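# Plerkel -- a catalogue of inscribed and association copies

Welcome, and thank you for looking in. Plerkel is a plain list of 513 second-hand books that carry some trace of an earlier owner: a bookplate, a gift inscription, a pencilled price, a pressed fern in one happy case. I began it in January as a way of keeping my own shelves straight, and it has rather grown since then!

Each row is one copy, so a title can turn up more than once. The `inscription` column gives the wording as written, spelling mistakes and all, and where I couldn't read a word I have put `[?]` and moved on. 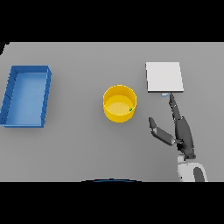 Condition notes follow the old Vodard shop terms, which run a little kinder than most -- their "good" is what many dealers would call "fair". Copies bought at the Mullolum sale have an `M` in the `source` column.

## Files

- `books.csv` -- the main list
- `plates.csv` -- bookplates, matched to the list by `copy_id`

## Known gaps

Two copies have lost their title pages, so their dates are my best guess from the bindings. The Peng Press pamphlets are still in their box and will be added when I've worked out which printing is which.

Corrections are very welcome, particularly from anyone who is good with Victorian handwriting.

Last updated June 21, 2025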